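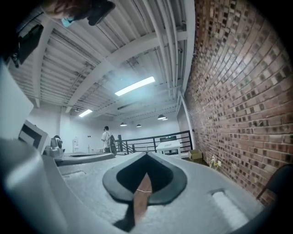
Stops are for people who can't sit still, Rostam Mazandarani was told at his first trading meetup, and he wrote it down, and for a good while he believed it. "Cost me most of a February," he says now. He laughs. Not much of a laugh.

News > Markets > Charts > Interviews

We talked on the phone, twice, the second time because my recorder quit halfway through the first. So some of what follows is from notes. He trades his own account, index futures mostly, a little crude when it's moving. Has done for 12 years. Before that he fixed elevators.

What I wanted to ask him about was trailing stops. He wrote a small script, called Akurside, that moves a stop up behind a winning trade using the average range of the last few bars, and people on the Kukulstead board have been arguing over it ever since. Some swear by it. Some say it's just an ATR stop with a new hat on.

"It is an ATR stop," he says. "I never said it wasnt. Go read the first post."

OK so what does it do. You buy. The script takes the average range of the last 10 bars, multiplies it, and puts the stop that far below the highest close since you got in. Price makes a new high close, stop goes up. Price drops back, stop stays where it is. It never moves down. That part everybody has.

The bit he added is a wait. The stop doesn't start trailing until the trade has gone your way by one full average range. Until then it sits at the starting point and you leave it alone.

"The first hour of a trade is garbage," he says. "It goes up, it goes down, you're looking at it, your stomach hurts. If the stop is already creeping up you get taken out by nothing. By a wiggle. Then it runs without you and you're angry, and then you do something dumb."

Did he do something dumb?

"Many times. I bought back in higher. Then got stopped again. Then bought back in higher again. One morning I did that four times in the same contract. My wife asked why I was talking to the screen."

He tested the wait on his own trade log, 735 trades, all typed in by hand from broker statements. I asked if he'd used a proper backtest engine. No. He doesn't trust them for stops, since the daily bar can't tell you whether the high or the low came first.

"People run it on daily bars and get a beautiful line," he says. "Where was your stop hit? Before the high or after? They don't know. The software guesses. It always guesses nice."

So he went through the log with one-minute data, trade by trade. Evenings, one whole winter. The result wasn't huge, he says, and he won't give a percentage because he's seen what happens to percentages on message boards. Fewer small losses turned up, and a bit more given back on the big winners. He could live with that.

The argument on the board, or the main one anyway, is over the multiplier. Mazandarani uses three. A group of the regulars want it to change with the market, tighter when things are quiet, wider when they're wild. There's a whole thread. I read nine pages of it and gave up.

His answer to them is short. "The range is already in there. When the market goes wild the average range gets bigger and the stop gets wider by itself. You want to make it wider a second time? Why? Then on the worst day of the year you have the biggest risk on. No thank you."

But there's a lag, I said. Ten bars is ten bars. A quiet market that wakes up fast, your stop is still sized for the quiet one.

Long pause.

"Yes. That one is fair." He says he handles it by trading smaller before scheduled reports, or not at all. It isn't in the script. "I tried to put it in the script. It got ugly. I had a calendar file, the calendar file was wrong, I was flat on a day I should have been long. I took it out."

What about overnight gaps? A stop at one price doesn't help if the market opens well below it. He agrees and says position size is the only thing he's found for that. He sizes so that a gap of twice the stop distance hurts but doesn't change his month. Came back to this more than once, actually more than he came back to the script.

"Everyone asks me for the multiplier. I'd like one person to ask me how many contracts."

How many contracts?

"Two. Usually two. Sometimes one."

He also reads the chart less than he used to. Had everything on there at one point, moving averages, bands, two oscillators that said the same thing in different colors. Now it's price, the stop line, and a volume pane he keeps meaning to delete. Says he checks it at the close of each bar and tries to be in another room in between. Tries.

There's a new version comming, with the short side done properly. In the current one the stop on shorts trails from the lowest low, not the lowest close, which was a mistake, and a user by the name of Bratu caught it. Mazandarani was annoyed for a day and then fixed it. It'll go up on the board, free, same as before. He's had an offer to sell it by subscription from a signals outfit, Tresham. Turned it down.

"Then I have to answer emails," he says.

I asked whether he still goes to the meetup. He does. The man who told him stops were for people who can't sit still isn't there any more. Mazandarani doesn't know what he trades now, or if he does.

Home Charts Stops and Exits Interviews Board About

Questions or corrections: use the contact form | © 2023 | Back to top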